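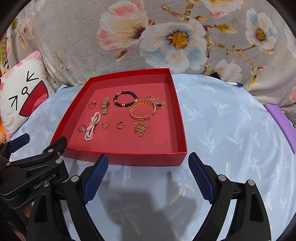
Jewellery in an open red box: a ring, a wristwatch, a beaded bracelet and a cuff bangle.

Reading time: 3 minutes
Sat 22 June
By the List Secretary, Bostcombe Household Records Group

Dear members,

I write in reply to the message quoted below, which raises a matter of interest to many on this list: how small valuables should be entered in a household inventory when an estate is being divided, and whether several pieces may share one line.

> From: member, Kaltholm branch
> Our branch has been asked to help with a house contents list of 77 lines.
> The solicitor's form has a single entry reading "jewellery, various".
> The family would like each piece listed by itself. Does the group have a
> settled view? We also wish to know whether costume pieces should go on
> the same sheet as gold, and what to write when the metal is not known.

The group's guidance was last revised in January and remains in force. Each piece should have its own line. Earrings and cufflinks are entered as pairs, and a single earring is entered as "one only". The words "various" and "sundry" should not be used for anything that a beneficiary might wish to claim by name.

On the second point, costume pieces and precious metal may share a sheet. The order of the sheet should follow the order in which the pieces are kept in the house, room by room, so that a second person can check it without moving anything.

Where the metal is not known, please write the colour only. "Yellow metal bangle" is an acceptable entry; "gold bangle" is acceptable only where there is a hallmark or a valuer's note. The same applies to stones, which should be entered by colour and shape. Members are reminded that we do not give values, and that any figure supplied by the family belongs in the remarks column with the word "stated" after it.

The older Tambunan sheets have 27 lines to a page and no remarks column. They may still be used for linen and kitchen goods. For jewellery, watches and medals please use the Fukell sheet, of which 2,000 were printed. Branches may request a further supply from the office in writing.

Watches call for one extra note. The maker's name should be copied as it appears on the dial, and the number on the back recorded only if it can be read without opening the case - members must not open watch cases under any circumstances.

The Kaltholm branch is asked to send 3 copies of the finished list: one to the solicitor, one to the family and one to this office. The solicitor's own form should be returned with the entry struck through and the words "see attached sheet" written beside it.

Further questions on this subject may be sent to the list under the same heading.

Yours faithfully,

List Secretary
Bostcombe Household Records Group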